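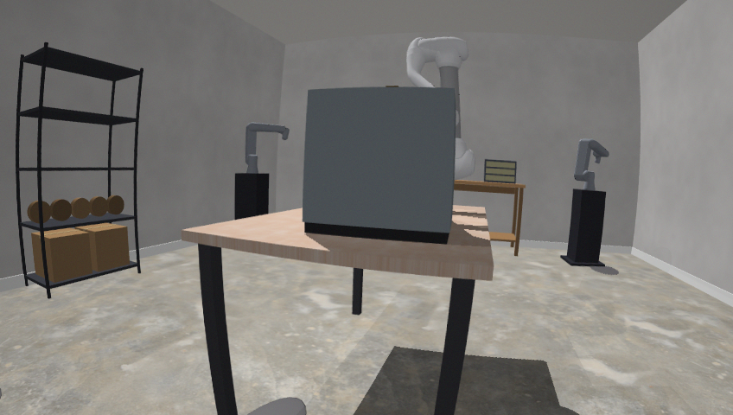 Der zweite Blick

Adelino Teixeira streicht seit April keine Kommas mehr. Er macht Bleistiftpunkte an den Rand, einen pro Zeile, in der etwas nicht stimmt, und lässt die Autorin selbst suchen. »Die Leute hassen das«, sagt er zufrieden. »Aber danach schreiben sie ›dass‹ richtig.«

Teixeira leitet das Korrektorat bei Trasten, einer Agentur für Geschäftsberichte, Kundenmagazine und alles, was sonst noch gedruckt und selten gelesen wird. Zu seiner Abteilung gehört außer ihm noch Zoila Pacheco. Für 100 Seiten haben die beiden in der Regel bis zum nächsten Mittag Zeit, und »Mittag« legt jeder Kunde anders aus.

Ob man Fehler im eigenen Text überhaupt finden könne? Teixeira winkt ab. Man lese ja, was man habe schreiben wollen. Pacheco ist milder. »Ausdrucken, andere Schrift, breiter Rand. Dann wirkt es wie von jemand Fremdem, und Fremden traut man jede Dummheit zu.« Laut lesen helfe auch, sagt sie, sofern man ein eigenes Büro habe. Sie hat keines.

Über die peinlichste Panne spricht Teixeira erst nach dem zweiten Kaffee. Für den Möbelhändler Vuvholm ging eine Broschüre hinaus, in der auf der Titelseite »Vuhvolm« stand, in einer Schriftgröße, die man vom Parkplatz aus lesen konnte. Fünf Leute hatten die Seite freigegeben. »Im Fließtext haben wir jedes Semikolon umgedreht. Überschriften liest keiner, die sind ja so groß.« Der Kunde habe es mit Fassung getragen und eine sehr kurze Mail geschrieben, fehlerfrei.

Seither werden Eigennamen in einem eigenen Durchgang geprüft, Buchstabe für Buchstabe, von hinten nach vorn. Die Liste der heiklen Fälle umfasst rund 80 Einträge, darunter die Druckerei Spahić, deren Akzent auf dem c in Präsentationen gern verloren geht. Pacheco hat ihn sich auf eine Taste gelegt.

Und die Software? Beide benutzen Jetach, ein Prüfprogramm, das Trasten angeschafft hat, und beide reden darüber wie über einen eifrigen Praktikanten. Es erkennt doppelte Leerzeichen zuverlässig. Aus »Urinstinkt« wollte es einmal zwei Wörter machen, was den Vorstandsbrief eines Badausstatters ungünstig verändert hätte. »Vorschlag annehmen ist der gefährlichste Knopf im Haus«, sagt Teixeira. Ausschalten würde er das Programm trotzdem nicht.

Bleibt die Frage nach dem Genitiv. Teixeira hält »wegen dem Wetter« im Gespräch für zulässig, im Geschäftsbericht für einen Kündigungsgrund. Pacheco findet, man könne den Satz meistens umbauen. Das Wetter komme in Geschäftsberichten ohnehin zu oft vor, vor allem in schlechten Jahren.

Zum Abschied bittet Teixeira darum, das Interview vor dem Erscheinen lesen zu dürfen. Es kam am selben Nachmittag zurück, mit elf Bleistiftpunkten. Neun haben wir gefunden.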